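Skata Hall Teaching Laboratory to Reopen With Shared Bench Equipment

20th July

The teaching laboratory on the ground floor of Skata Hall will reopen to students and registered community users at the start of the fall term, following a refit that began in May. The work covers the main bench room, the adjoining preparation room and the storage corridor between them.

Skata Hall was built in 1887 as a grain exchange and has housed science teaching in one form or another for most of its life. The bench room had kept its original layout of long fixed counters, with storage in low cupboards that were difficult to reach once a class was seated. Under the new plan, the counters along the north wall have been removed and replaced by freestanding tables, and shared glassware is now kept in open shelving in the preparation room.

The refit was carried out by Jorkov, the contractor responsible for the earlier repairs to the roof and stairwell. New shelving and tables were supplied by Berge. The total floor area of the three rooms is 1122 square feet, unchanged from before, although the removal of the fixed counters has opened a wider path to both exits.

Equipment Inventory

Staff have used the closure to review the laboratory's holdings. Some 2000 items were checked, cleaned and entered in a new inventory, which is kept in the Prolten system already in use by the library and the media store. Chipped or cracked glassware was withdrawn. Items without a clear teaching purpose were offered to other departments before disposal.

The inventory also sets out a standard group of items for introductory classes, so that instructors booking the room for the first time know what will be ready for them. Test tube racks, crucible tongs and beakers are all included in this group. Burners, balances and heating plates remain on a separate list and must be requested in advance.

Instructors are asked to submit equipment requests at least five working days before a class. Requests received after that time will be met where possible from the standard group only.

Use of the Tables

The new tables may be moved within the bench room but should not be taken into the corridor, which serves as an exit route. Each table should be cleared at the end of a session. Racks are to be emptied and returned upright to the lower shelves, and tongs are to be hung or laid flat in the drawer marked for metal tools. Lids and dishes should be stacked by size.

Liquids may not be left in open beakers between sessions. Any container that must remain in the room overnight is to be covered, labeled with its contents and the name of the class, and placed in the ventilated cabinet in the preparation room.

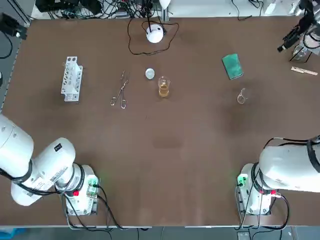
Booking and Access

Bookings for the fall term are now open. Credit-bearing classes have priority during the first two weeks of the booking period, after which remaining times will be released to student societies and community users. Evening sessions will end at nine o'clock, with the room to be vacated by half past.

All users, including those who held access before the closure, must complete a new safety orientation. The session lasts one hour and covers the revised exit routes, the location of eyewash stations and the handling of broken glass. It will be offered several times before the start of term, and 600 places are available in total. Registration is through the Skata Hall front office.

Community users will be charged the same hourly rate as before the refit. A deposit is required for bookings longer than one day. The preparation room is open to staff only, and items stored there will be issued at the service hatch.

The second phase of the project, covering the lecture room on the floor above, is under review. A schedule for that work will be published once the contract has been awarded.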